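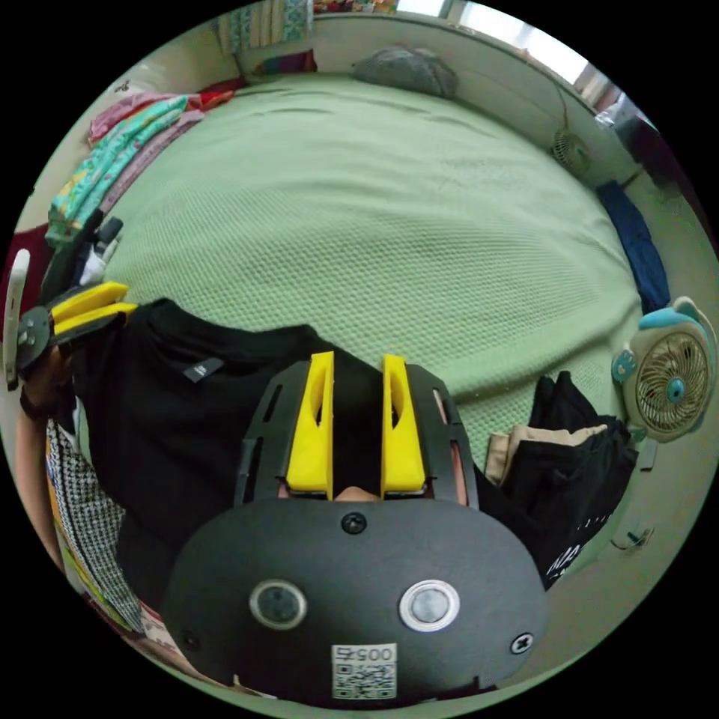 How do I get my town council to listen to me if I've never spoken at a meeting before?

Sign up for the public comment period, pick one thing you want changed, and say it in your first two sentences.

Guides > Speaking Up > Your First Meeting

3 min read

I was shaking the first time I got up in Wikberg (it was over the crosswalk on Ondis Street), so please don't worry if your voice wobbles!

Start by finding the agenda, which our town posts on the Tuesday before, and write down the item number. Then write out what you want to say and read it aloud at the kitchen table. Mine came to 281 words, and I had to trim it to 163 before it fit the time limit without me gabbling.

If you have a petition, bring a copy for the clerk. We had 34 signatures, mostly from neighbors I'd only ever waved at before – lovely people, all of them. Stay for the vote if you can, and email your council member the next morning with the same request.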